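What my mother's handshake deals taught me about paperwork

10/18/22

I've been putting off this post for weeks because every time I sat down to write it I ended up calling my mother instead. So, okay, the business. A few of you asked how it works when you buy out your own parent, and whether we still eat dinner together. (We do! Sundays, mostly. Shop talk is allowed until the food is on the table.)

For anyone new, Figueiredo is a small upholstery supply company. We sell foam, webbing, thread, tacks, and more kinds of zipper than any person needs. My mother, Idalina Esteves, took it over from her uncle and kept his name on the door because the sign was already paid for. She's 76 now and she still knows every customer's order by heart, which sounds charming until she takes a long weekend and you find out none of it is written down.

That was my first real fight with her, back in March. I wanted to move all the accounts into Protance, the inventory software we'd been paying for and barely touching. She said she had a system. Her system was a drawer. There were 60 customers in that drawer, some of them on the backs of envelopes, and a few had special prices she'd agreed to over coffee years ago and never mentioned to me. One shop, Ornier, has been getting thread at cost since before I could drive! I was furious for a whole afternoon. Then I looked at what they buy from us in foam every year and, well, I left their price alone. 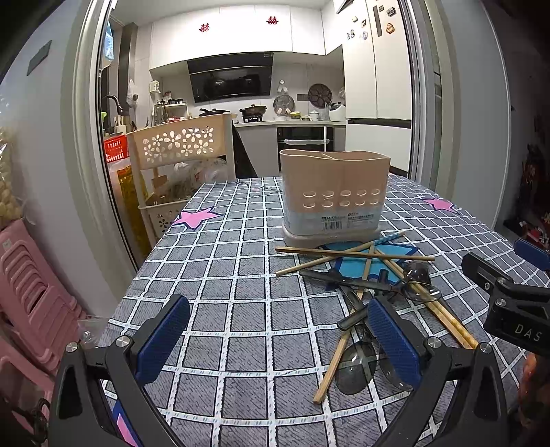 We ended up sitting down every evening for two weeks, her talking and me typing. I'd read a name out and she'd tell me who they were, how they liked to be billed, who to call if they paid late and who to never, ever call. Half of it doesn't fit in any field Protance has, so I made a notes column and it's by far the most useful thing in there.

The money part was harder. We have four employees and I didn't want the buyout to eat their raises, so I asked for a longer payment schedule than she had in mind. She thought I was being timid. I thought she was forgetting who'd be signing the checks. Our accountant had us each write down a monthly number without showing the other one, and we were 2000 dollars apart, which felt enormous at the time and took maybe ten minutes to settle once we quit arguing about who was right and just talked about January, our dead month.

If you're thinking about doing this with a parent, get separate lawyers. I know it feels rude. My mother was insulted for two days and then told everybody how much she liked hers.

Next up is the warehouse lease, which runs out in spring. Trokden owns the building and they've been hinting at selling it. She wants to go in there herself and sort it out with a handshake. I've told her she can come along, but I'm bringing the folder.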